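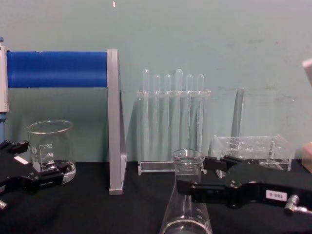 Wednesday, October. Open day notes, typed up same evening before I forget it all. Bench notes first, people second, to-do at the bottom. Kenta please add yours underneath, don't edit mine.

8:10 Got in. Kenta already had both arms powered and homed. Black cloth down on the bench, smoothed as well as we could but it still rucks up at the front edge when a finger drags on it. Need clips. Glassware out of the cupboard and rinsed: beaker, Erlenmeyer, test tubes in the acrylic rack. All real glass, we agreed on that last month and I still think it's right, the plastic set looks like a toy from the second row.

8:25 Warm-up. Left arm fine. Right arm had the usual stiff feel at the wrist for the first few minutes then ok. Grip force on both set to the low preset, same as last week's runs. Did not touch it after that. (Olanrewaju asked me to write that down explicitly so there it is.)

8:40 Dry run, flask pick only. Approach from the right, close on the upper side under the neck, lift, hold, set down. Good. Second one good. Third one the fingers closed too high and the flask tipped a bit against the finger before it settled. Didn't drop. Lowered the approach height a hair and saved it as the open day version. Filename has today's day in it, not great, rename.

8:55 Dry run, full sequence. Flask up with the right, over to the beaker, tilt, pour, back. Left arm steadies the beaker at the base. The left was late again, it waits for the right to report "holding" and the report comes slow. Looks hesitant. Kenta says people read it as careful. Fine, left it.

9:30 Doors. First group was from Flanditz, all from their sample prep side. Second group Kuroda, late, came in with the tail of the first so the two got mixed. Third was the college students after lunch. Vavitz were supposed to come in the morning and moved to next month, so there was a gap that we used for fixing stuff.

Group 1 (Flanditz)

Ran the full sequence straight off, no talk first. Worked. Small spill on the outside of the beaker, a few drops, cloth hid it. Then I talked. Wrong order I think - they started asking questions during the pour and I was trying to answer and watch the neck of the flask at the same time. Talk first next time, then shut up and run.

Questions I wrote down:
How does it know the flask is there when it's clear glass. Told them the truth, it sees it badly, rim and the printed marks help a lot, and the dark cloth helps more than anything we did in code. They liked that. One of them has the same trouble with clear vials on a white bench.
Can it do a full shift. No. We've never run it longer than a morning without someone standing there.
What if the glass is wet. Slips more. We've not measured it properly, said so.
Can it pick up a tube out of the rack. Yes but not today, see below.
Why two arms. Long answer. Short version is pouring without holding the beaker pushes the beaker.

One man wanted to see it miss. So Kenta shifted the flask a couple of inches while the arm was on its way in. It stopped short, opened, backed off, tried again and got it. Best moment of the whole morning and it wasn't in the plan. Put it in the plan.

Group 2 (Kuroda, plus leftovers from group 1)

Too many people at the bench. The ones at the back saw nothing but shoulders. We had the tape line on the floor but everyone just stood on it, then over it. Had to stop once because a woman leaned in to look at the markings on the flask. Hit pause, everything held, no drama, restarted from hold. Restart took way longer than it shoud, there's a check in there that doesn't need to be there when the gripper is already closed. Ticket for that.

Full sequence run: pour fine, set-down bad. The flask landed on a fold in the cloth and rocked. Stayed up. I heard somebody breathe in. Smoothed the cloth, ran again, fine. It's the cloth every time, it really is. Clips, or tape it underneath, or get the rubber sheet that was priced in spring.

They asked more about cleaning than about anything else. What happens to the fingers when they've touched something nasty, can you wipe them, can you swap them. Wipe yes, swap yes but it takes a hex key and some patience. They want a swap without tools. So do I. Their lead (didn't catch the name, Kenta has the card) said they looked at the Dendov unit and went off it for the same reason. That's useful. Don't repeat it outside.

Also asked about noise. Nobody had ever asked me that. We turned the talk off and let it run and it's quiet enough except for the wrist on the right, there's a tick at one end of the turn. I'd stopped hearing it. Was it always there?? Check old video.

Gap, where Vavitz should have been

Used it for:
- pause/restart, found the extra check, did NOT take it out on open day. Left a comment in the file.
- wiped all the glass. Fingerprints on the beaker, ours not theirs. Clean glass looks better to people and worse to the camera, there's a tradeoff there that I'd like to write up some time.
- tried the tube pick. Rack slid. It's a light rack and if the fingers catch the tube slightly off center the whole rack comes along. Tried with a bit of putty under the base, better, but then a tube stuck in its hole on the way up and I stopped. Decided no tubes for the afternoon. Rack stays on the bench though, it gives people something to ask about.
- sandwich

Olanrewaju came by in the middle of this and watched two runs without saying anything. Then said the speed on the approach is too slow for visitors and too fast for the glass, and I don't know what to do with that exactly but I think he means slow at the end and quicker in the middle. The profile is flat now. Could do that in an afternoon.

Group 3 (students)

Roughly 20 of them, we'd been told less. Split them into two halves, Kenta took one down to the machine shop and then we swapped. Much better. Everyone could see. Do this for any group that size, no matter what the host says about time.

Talk first this time, kept it short. What the arms are doing, what they can't do, please stay behind the tape. Then ran the pour. Good. Then the "move the flask" bit. Let a student do the moving, with the arm well back and Kenta on the stop button. First try it found the flask no problem. Second student put it right up next to the beaker, which was smart, and the arm would not commit. Sat there. Timed out after what felt like a year. I explained that it thought it would hit the beaker on the way in, and it was right, it would have. They thought that was more interesting than the pour. Same lesson as the morning.

Their questions were better than the pros', some of them:
Does it get better the more it does it. Not by itself, not while it's running. We record the runs, look at them, change things.
Who gets blamed if it breaks something. Me, today.
Could it feel how full the flask is. Sort of. We get a load number off the wrist, it's noisy, would be good enough for full vs empty. We don't use it. Why don't we use it? Genuine question, Kenta.
Is it hard to get a job doing this. Gave them the usual answer, sent them to the front desk for the leaflet. Leaflet is two years out of date, somebody fix the leaflet.

Second half of the group: one bad run. The flask twisted in the fingers on the tilt, maybe a quarter inch, and the stream hit the lip of the beaker and ran down the outside. Water only, so who cares, but it was the biggest spill of the day and right in front of everyone. I'd guess damp pads. We'd been wiping the glass and not the fingers. Wiped the fingers, next run clean. Not proof of anything. One bad, one good, that's all I have.

4:00 Last people out. Powered down, arms to park, glass back to the sink. Cloth hung over the chair to dry. Checked for chips under the lamp: none on the flask or the beaker. All the tubes fine, well they would be, they barely got used.

What worked
Real glass. Talk before run. Moving the flask on purpose. Splitting the big group. Kenta on the button the entire day without once looking at his phone, I owe him lunch.

What didn't
Cloth. Tape line. Tubes. Restart delay. Me talking over the pour.

To do, before Vavitz come
1. Cloth clips or the rubber sheet. Me. This week.
2. Take out the extra check on restart when already holding, test with the plastic flask first. Kenta.
3. Speed profile, quicker middle and slower end. Me, ask Olanrewaju if that's what he meant.
4. Proper wet/dry grip test. Ten of each isn't enough, do more. Both of us.
5. Heavier base for the tube rack, or a stop behind it. Shop might have a bit of bar.
6. Something better than tape on the floor. A rope? A low table?
7. Right wrist tick. Compare with the video from before the summer.
8. Reply to Kuroda about tool-free finger swap. Don't promise a date.
9. Load number off the wrist, plot it for a full and an empty flask, ten minutes of work.
10. Leaflet.

Kenta's notes go here:

KH - agree on most. The third dry run tipped because I'd put the flask down off its mark, so don't chase the approach height too far, maybe put it back where it was. Wrist tick was there in the spring, I remember it. Card from Kuroda is in the top drawer with the hex keys. We don't use the load number because you told me to turn it off, it was filling up the log.

Ok. Turn it back on.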